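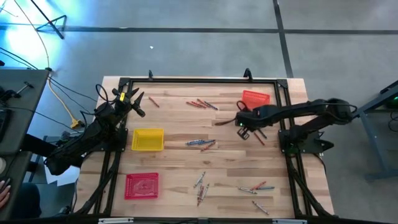 Moved to Nedlow in October and I still can't get a straight answer on the rubbish collection. Four weeks of it now. The council leaflet says Friday, the bloke at the shop says every other Friday, and the lorry comes when it likes. But the flat is good. Small, cold in the mornings, big window. I've been living out of boxes and the only thing I've properly sorted is somewhere to work, and for that all I wanted was a plain table. Light wooden top like that one, grey concrete under it, nothing fussy. The concrete I've already got, in the back room. The landlord calls it "industrial". It's a floor.

So. Money. The move was meant to cost 2,000 and it cost 3,000, most of that the deposit and the van. The van was from Gukville, as nobody nearer had one free, and they charge you for the miles coming out AND going back. Read the small print. I didn't. Then 95 quid for a parking permit I can't use until the sticker turns up in the post.

Things I have learnt so far —

The heating has two settings, off and bakery.

The bus to Bodin goes from the far side of the bridge, not the stop with the bus shelter. I stood in the shelter for ages. A woman with a pushchair put me right.

Label your boxes. I wrote "misc" on most of mine. Kettle was in misc. So were the bedsheets, and one walking boot. Other boot still missing, if it's in the van it's gone to a better life.

Kotorex do the internet here and only Kotorex. Waited in all day for them, they came at teatime, were very nice, drilled the hole in the wrong wall, drilled another one. Works fine now. I've hung a coat over the first hole.

Neighbours seem alright. Somebody upstairs is learning the clarinet and has got definately better since I arrived, the same tune every evening but the high bit doesn't squeak any more. I quite look forward to it.

Evenings are the odd part. In the old place I'd have gone round to someone's. Here I don't know anyone yet so I've started drawing again, badly, mostly the view out of the window and the roofs opposite. Haven't done it since school. Cheap stuff, whatever the shop had by the till. The roofs come out like teeth but I don't mind, its something to do with my hands while the clarinet goes.
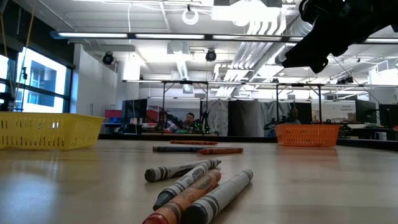 Crayons on the table, an orange one among the nearest.

Still to do — curtains, doctor's, change the address on everything, find out who has the key to the bike shed. The gas people want a meter reading and I can't find the meter. I've looked in both cupboards and behind the bath panel. Asked the landlord on Friday, he said he'd ring back.

Will post again when I've got the shelves up.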